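README – the Handville table tidying notes

Hi, and thanks for opening this before the spreadsheet. I'm Magdalini, I put these notes together with Periklis Deligiannis, and this file explains what's in the folder and how we name things. If you only need the column meanings, skip down a bit. I won't be offended.

What this covers

Small stuff on tables. Straws, spoons, pens, clips, packets of sugar, the lids that never match anything, and the organizers and tubs people put them in. We started in March with the break room table at Handville and then added the craft table at Farkdale when Periklis moved over there. Every row in the sheet is one item being picked up, passed along or put away. There are 3162 rows in this version, and they're spread over 25 sorting sessions.

I got into this because I love a drawer with compartments (my sister says this is a condition). I wanted to know which small things are a pain to put away and which ones just go. Straws are a pain! They roll, they're longer than most of the sections they're meant to go in, and if you hold one near the end the other end swings wherever it likes. I have a lot of feelings about straws and you'll find most of them in the comments column.

What's in the folder

items.csv is the main sheet, one row per item per move.
containers.csv lists the organizers, cups and trays, with the number of sections and whether there's a lid.
words.txt is our list of names, so that a "cup" is always a cup and doesn't turn into a mug halfway down.
old is a folder of things I can't bring myself to delete. Please ignore it.

The columns

item: the plain name from words.txt.
color: whatever you'd say to a friend. Light blue is fine, please don't write "cerulean."
material: plastic, paper, metal, wood, cloth, mixed. Leave it blank if you're not sure. We had a long back and forth over a spoon and blank won.
from and to: where the thing started and where it ended up. "Table" counts as a place. So does "in the air," which we use when an item is being passed and hasn't been set down yet.
section: for organizers with compartments, either large or small, plus left or right if it needs it. Go by what you see sitting in front of the table.
comments: go wild.

How we sort

We clear a space first, then put the organizer off to one side so there's room to work in the middle. Long things go in before short things. Periklis does it the other way around and I've marked his sessions with a P so you can compare – he's faster with pens, I'll give him that, but his straws end up all over the place. Anything with a printed logo gets the wording typed exactly as it appears, small letters and all, in the comments.

Cables don't count as items unless they're loose on the table. If one is plugged in, leave it alone and don't write it down.

Things I know are wrong

There are 97 rows with no "to" value. Most are from one long session at Farkdale where we got talking and forgot to write down where anything went. I've kept them in because the "from" side is still good.

The word "tray" was used for three different things before words.txt existed. I fixed the ones I could find. If you hit a tray with a lid, it's really a box, so go ahead and change it.

Varnanus is the name of our old label sheet, in case you see it in the header and wonder. Makris is the shelf by the window. Neither one means anything clever.

Using it

Take it, sort it, add your own table. If you add rows, put them at the bottom and start a new session number, please don't squeeze them in between ours. Send me anything odd, especially if you've found an organizer that fits straws lying flat, as I've been looking for ages and would be very happy to hear about it.

Last edited July 11, 2025. I still owe you the lid sizes for containers.csv and they'll go in as soon as I find my good ruler.

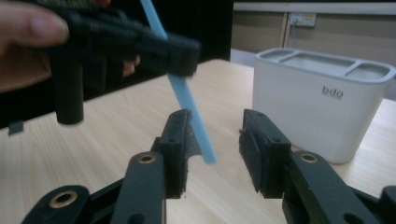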